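Breltutard Boards > Sewing and Fabric > Prints and Pattern

Thread: Cutting up the Mondrian-style grid fabric - cardboard underneath or on top?

siden_stitcher
Hi all, I've been reading this board for ages and finally have something worth bringing to it! I picked up a length of that color-block fabric in April, the one with thick black lines and rectangles of red, yellow and blue on white, and I'd like to turn it into table mats for my sister's kitchen. The trouble is I can't settle on where to cut. Every time I think I've found a good section I slide over a few inches and like that one better.

My aunt always laid a piece of old box on top of her fabric to block off the part she wasn't using, so she could judge what was left without the rest shouting at her. I've been doing the same.
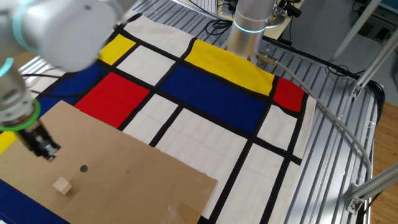

The big dark blue rectangle under the wide yellow band is my favorite part of the whole print, and I would dearly love to keep those two together in one mat. But then I lose the smaller red one at the end of the yellow, or else the mat gets very long. Would you go long, or let the red go?

Posts: 11

Um_and_Thread
Let the red go! I know it hurts. I made a tote out of a print like this a couple of years back and tried to get every color into every panel, and it ended up looking like a board game. A mat with yellow, blue and plenty of white will look lovely with a plain plate on it - and you can always bind the edge in red if you miss it.

Posts: 644

arlowquilts
I'm going to disagree, kindly. With a print like this the colors want each other, and I think red is what keeps the blue from feeling heavy. Go long and call it a runner. One runner down the middle of a kitchen table gets used a lot more than mats do, at least in my house, where the mats live in a drawer.

I'd also say cut on the black lines and never through a color. Straight down the center of the line, so half of it turns under with your seam allowance and the other half frames the piece.

Posts: 2962

Um_and_Thread
Half a black line showing on one side and a full one on the other is going to bother some of us forever, arlow. I'd cut well outside the line and keep the whole thing.

Posts: 645

siden_stitcher
Oh dear, I hadn't even thought about the lines. I do like the idea of a runner, though. My sister's table is 54 inches long, so there's room for one with a little bare table showing at both ends.

Slightly different question while I have you both. The cardboard is just an old piece of corrugated and it's seen better days. Part of the edge is ragged and there's a rough whitish smear on it that looks like peeled paper or old tape. Can I still use it as a straight edge for marking, or am I asking for trouble? 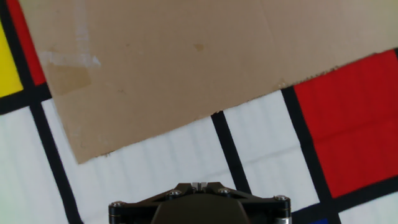 Reply from arlowquilts

Please don't mark along that ragged part! Chalk will follow every little tear. Trim a fresh edge with a metal ruler and a sharp blade first, or keep the board for masking and do your marking with a proper quilting ruler. And put the side with the residue face up, well away from your fabric, in case any of it is still sticky. I once pressed a bit of tape gum into white cotton and I can still find the spot.

Reply from Um_and_Thread

On this we agree, mark it down somewhere. I'd add that white ground shows everything, so test your chalk on a scrap too. The blue kind took two washes to come out of mine.

Reply from siden_stitcher

Thank you both so much, this is just what I needed. Runner it is, red included (sorry, Um!), and I'm going to leave the full black line all the way around. I'll go hunt for my metal ruler tonight after supper and post again once it's hemmed.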